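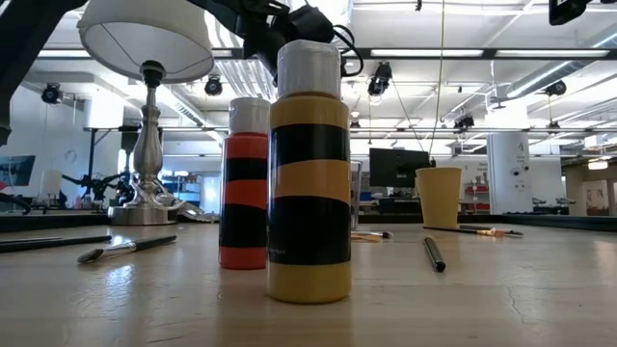
Table 2, gripper above the yellow bottle, bands of black tape on both bottles

Gripper slipping on squeeze bottles - pads, tape or force?

Dasow_bench
Posts: 421
16 August 2019

Looking for some advice on the paint table. The arm has to pick up a squeeze bottle, move it over a cup and put it back down. The bottles are soft plastic and they rotate in the fingers during the lift. The yellow one is worse than the orange-red one, which is shorter and narrower.

I have put black tape round both bodies in bands to give the fingers something to hold. It helped for a day or so. After that the yellow one started turning again, always the same way, and it comes down tilted. Twice it has gone over and taken the brushes with it.

Pads are the ones that came with the gripper. Force is set at 12 N. I don't want to go much higher or we get paint through the cap.

parkdale_tech
Posts: 621

What state are the pads in? Tape glue creeps out at the edges of the bands when it gets squeezed over and over, and it ends up on the rubber. Then dust sticks to that and you are gripping with dust. Wipe them with isopropyl and a lint-free cloth, let them dry, and try again before you change any numbers.

Dasow_bench

Wiped them just now. The cloth came away grey. I did ten lifts with the yellow bottle and it turned on two of them. Better than this morning but still not right.

kettle_on

I would take the tape off altogether. Vinyl tape is slippery once it has been handled a bit. If you want grip, put a strip of thin silicone sheet on the fingers and leave the bottles alone. Then you only have two things to maintain and you can swap in any bottle.

parkdale_tech

Don't agree with that. Silicone that thin tears at the fingertip after a few weeks and you won't spot it until something drops. I'd keep the tape, but use the cloth sort and replace it every time you refill. Also, check that the fingers close on a band and don't land half on and half off. On a striped bottle there is a small step at each edge and that alone can start it turning.

Dasow_bench

Good point about the step. I jogged it down slowly and one finger was meeting the edge of the upper black band. Grip height is now 6 mm lower.

boonyarit77
Posts: 537

Two more things to look at.

Finger screws. Ours at the Pindutau site worked loose in June and one finger sat slightly back from the other, so every round object turned on closing. Take the finger off, clean the thread, a drop of medium threadlock, refit and check both tips meet with a piece of paper between them.

Wrist cables. If the loop is too short it pulls on the wrist at the end of the turn, and if it is too long it catches on things. Run the wrist through its full range by hand with the power off and watch the loop the whole way.

kettle_on

Paper test is worth doing whatever you decide about the tape. I still think the tape is the problem.

Dasow_bench

Did the paper test. It pulled straight out on the left side and held on the right, so one finger was back a little. The screw took almost a quarter turn. Threadlock is on and curing overnight.

Cable loop clears the lamp with the wrist at both ends of its travel, so I have left that as it was.

parkdale_tech

Leave the force at 12 until you've run it with the screw fixed. Change one thing at a time or you won't know which one did it.

Dasow_bench

Will do. Pads cleaned, height changed and screw done, so that's three already, but the force stays put. Cloth tape is on order. I'll post the count after fifty lifts.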